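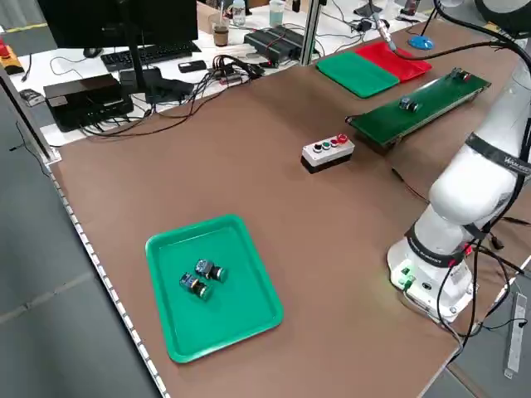
Chapter 9
Small Parts at the Sorting Bench

9.1 Scope of the chapter

Chapter 8 dealt with parts in bulk: hoppers, bins and the weighing of mixed loads. The present chapter deals with parts that are handled singly. The part used throughout is the push-button switch component, of the kind fitted to control boxes and door stations. It is small enough to be lifted in one grip, it has a clear front and back, and it is supplied in several colours. Most of the errors met in sorting can be studied with it.

On completing the chapter the student should be able to set out a bench for sorting by colour, write a placing rule that can be followed without further explanation, and complete a tray record. Belt speed is treated in Chapter 10 and is mentioned here only where it affects the layout.

9.2 Terms

Infeed tray. A shallow tray with a raised rim, holding parts that have not yet been sorted. Parts lie in it in any position unless the job sheet says otherwise.

Receiving tray. A tray that accepts one class of part only. Where the sort is by colour, the tray should be of the same colour as its class.

Belt. The short conveyor that carries parts past the pick position. On the benches considered here it lies lengthwise and has side rails.

Pick position. The place from which a part is lifted. It is fixed for the duration of a batch.

Dwell. The time for which a part stands at the pick position before it is lifted.

Misplace. A part found in the wrong receiving tray. A part found on the bench surface is a drop and is recorded separately.

9.3 Laying out the bench

The belt is placed first. It should lie across the middle of the bench, square to the long edge, with clear surface on both sides. All other distances are taken from it, and if the belt is moved the whole layout must be measured again.

The receiving trays go on the far side of the belt. They are set side by side, close together, with their near edges in line. A gap between the trays serves no purpose and gives a dropped part somewhere to lodge. Leave 100 mm between the belt rail and the near edge of the trays. With less than this the rims obstruct a low lift; with much more, the travel from belt to tray becomes the slowest part of the cycle.

The infeed tray is kept to one side, away from the receiving trays. This matters most where the infeed tray happens to share a colour with one of the classes. In the Greltside layout, which is followed in this book, a green tray is used at the infeed and a second green tray receives the green class. The two are told apart by position alone, and the bench drawing must therefore show both.
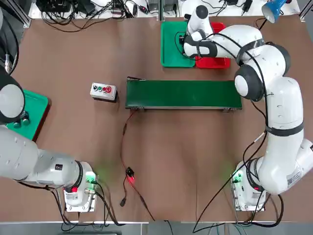

Figure 9.1 Bench with the belt across the middle. Green and red trays stand side by side beyond it, with a further green tray at the left.

Cables should be led to the nearest bench edge where possible. A cable that has to cross the surface should not pass between the belt and the receiving trays.

9.4 The placing rule

A placing rule states which feature of the part decides its tray. It must name one feature. The push-button component has at least two that differ in colour, the base and the top, and a rule that says only "red parts to the red tray" is incomplete. A part may have a red base and a top of some other colour, and two people working from the same sheet will then place it differently.

The rule used in the exercises is as follows:

Rule A. Sort by the colour of the base. Ignore the colour of the top.

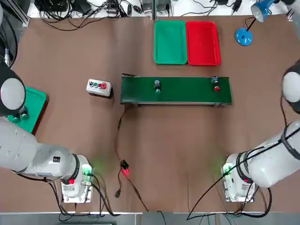
Rule A is preferred for upright parts on a belt, where the base can be seen from the side. For parts lying down in a tray the base may be turned away, and the part has to be lifted before its class can be read. The additional time is charged to the infeed and not to the sort.

A part that belongs to no class is left on the belt and removed at the end of the batch. It must not be put in the less full tray.

9.5 A worked batch

The following batch was run by Kieran Garside on the training bench at Tundham, using Rule A and two receiving trays.

Parts issued: 200
Parts placed correctly: 174
Misplaces: 17
Drops: 9

The correct placings amount to 87 per cent of the issue. The remaining 26 parts should not be treated as a single figure. Of the misplaces, 14 were parts whose top matched the tray in which they were found, indicating that the top had been read instead of the base. This is a fault in applying the rule. The drops were all recorded at the near rim of the receiving trays, and the gap to the belt rail was afterwards measured at 60 mm. This is a fault in the layout. The first is corrected by retraining, the second with a ruler.

Garside's tray record is reproduced in Appendix C in the form devised by Berwyn Kemeys. Misplaces are entered by tray and drops by location. The student should copy out the blank form before attempting Exercise 9.1.

9.6 Checking before a run

The bench is checked in this order: belt, receiving trays, infeed tray, controls. Receiving trays must be empty. Any part left from an earlier batch is returned to stores and entered on the earlier record, even if that record has already been signed.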